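Tresodus work package 2: demonstration collection for desktop disassembly
Progress report, period ending September
Prepared by Verena Ortner for Pakon

Status

Collection is on schedule. The set now holds 2,949 accepted demonstrations, recorded on 39 desktop computers of mixed make and age. Two of the three task groups (cable removal, drive removal) have reached their targets. The third, memory module removal, is at almost half.

Method

Operators record each task in one of two modes. In hand-guided mode the operator moves the arm directly with the brakes released and closes the gripper with a foot switch. In remote mode the operator works from the leader arm at the next bench and sees only the wrist view. Each episode covers one subtask and is limited to 20 seconds. Longer jobs are split at the point where the gripper lets go of a part.

Drive removal was moved to remote mode in the second month. Hand-guided episodes had the operator's forearm in the wrist view too often, and Asanka Dissanayake rejected them at review. 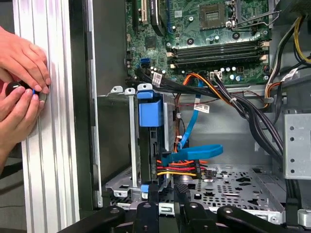 Figure 1. Wrist view of an open tower case, with the blue drive caddy and its data and power cables.

Cable routing remains the main source of variation between units. Flat data cables and power leads often cross close to the caddy, and operators differ in which one they take first. Shanthi Sultana has written a fixed order (data, then power, then caddy) and all episodes recorded after that change follow it. Earlier episodes are kept but tagged separately.

Problems

Leader arm drift. The wrist joint on the leader arm lost its zero during long sessions. Obaidul Bandara replaced the encoder cable and added a zero check at the start of each session. No drift has been logged since.

Gripper access. The current fingers are too wide for the gap beside some drive cages. Angelovski has quoted for a narrower pair. Delivery is expected in the next period.

Next period

Complete memory module removal. Train the first policy on the drive removal set and test it on 8 units held out of collection. Driss Shawky will run the tests. No change to the budget is requested.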